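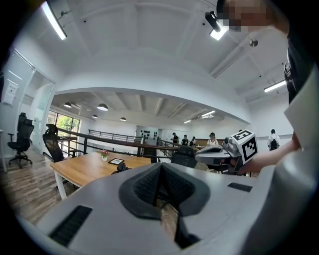

Which light do you change first in an office with too many kinds of light? The one over the table where people sit longest, and leave the pretty ones till last.

Took me most of the spring to get there. Quick post because I've got a train at ten past and I promised I'd write up the lights before I forget what we did.

So, the Stamodcombe office. Old building, white ceiling at the front with beams going off at angles, then the big arched bit, then you're through to the back room where the beams are left bare and the black dome pendants hang. Everybody walks in and loves the pendants. Fair enough, I do too. But you don't work under a pendant you like the look of, you work under whatever's over your head, and at the front that's a bit of everything. Fluorescent tube. Black spots. Long white fittings. Little round one up on a beam. Each one put in by a different tenant I think, nobody ever took anything out.

I'd been getting headaches by three o'clock. Uwe Seidel, two desks over, had been wearing a cap indoors since about Easter and I thought it was a fashion thing. It was the tube.

Right. What we did, in the order we did it, which isn't the order I'd do it now.

First, moved the tables. Cheapest thing. Spent a Sunday shoving them about on the plank floor (felt pads!! buy the felt pads before, not after) until nobody was directly under the tube. Better straight away for whoever had been under it, worse for the person who ended up with a spot on the back of the neck. That was me.

Then the spots. A track spot can be turned, that's the whole point of it, and for two years I'd sat under one and never once thought to get the steps out. Let it cool, turn it by the body, don't yank. Aim it at a wall if you've got a bare one. If it has to come down on the table, get it coming from the side you don't write with. Kadir is left handed so we had a small argument about that and he won.

Then the switches. This is the boring one that made the most diference. We had front and back on one habit, so whoever got in first slapped everything on and it stayed on till home time. Now there's tape on the switch plate saying what does what. Back room pendants on for meetings and dark afternoons. Front long lights on for work. Tube on when somebody needs it, off when they don't, ask first.

I did ask Kollden, who look after the building, what it'd cost to swap the tube for something softer. Quote came back at 306 pounds with fitting. For one! I nearly fell off the chair – and that's a good chair, mesh back, headrest, I'm not giving it up. We haven't said yes. We haven't said no either, it's on the list under the door that sticks.

Things I bought meanwhile: a Fonari desk lamp, second hand, for the end of the table when it's raining. Warm bulb in it. Lovely. Doesn't match a single other thing in there and I don't care.

Things I wanted and didn't buy: shades for the pendants. They have shades. They ARE shades. Don't know what I was thinking, it was late.

One more thing on glass. We've got a glass partition by the door and in the evening it throws the lights back at you if you sit facing it. Turn the table a bit, not even a quarter turn, and it's gone. Kadir Tokgöz found that by accident, dragging a table out to get at a socket. Same with laptop screens, tilt them before you start blaming the ceiling.

What I still haven't sorted is winter. It's easy to be clever about lamps in June when it's light till ten. Ask me again when it's dark at four and the tube's on all day and Uwe's got his cap back on. I might just pay the 306.

Oh and somebody asked last time about plants under the pendants. We tried a fern. It lived a month. The ivy on the shelf in the kitchen is doing fine on no attention whatsoever, so get ivy.

Also the Iyengar class upstairs has moved to Thursdays if anybody local was going on the old day, they asked me to mention it.

Train. More when I've got the shelf up.

2 comments
1,549 views

Recent posts
Felt pads, a short rant
The door that sticks
Ivy 1, fern 0
Shelf brackets and why mine are wonky
Stamodcombe to town on the early train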